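Fringed cushion

A fringed cushion is a pillow with loose threads or cloth left hanging along one or more edges.
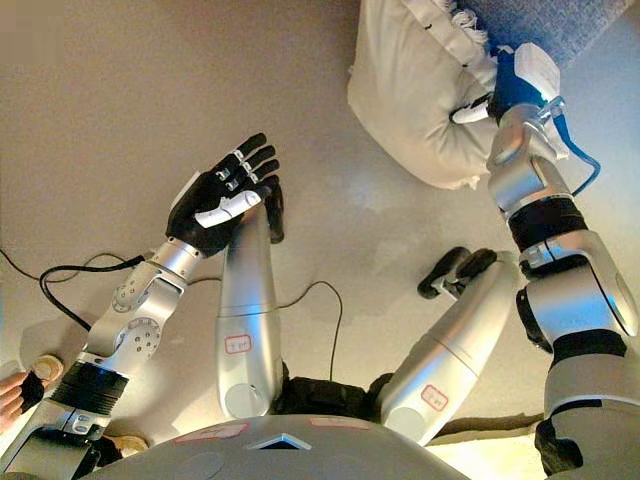
Author: Household textiles editor, Pludevell

Sellers call the ragged edge "hand-finished" – a generous term, as it can be hard to tell from plain fraying. Claims that plumpness shows a good filling are equally doubtful.
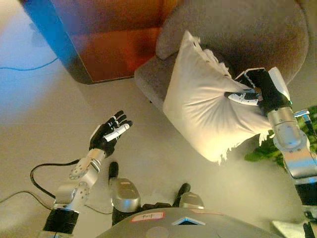 Care

Advice to wash fringes at 25 degrees is often repeated, seldom with evidence.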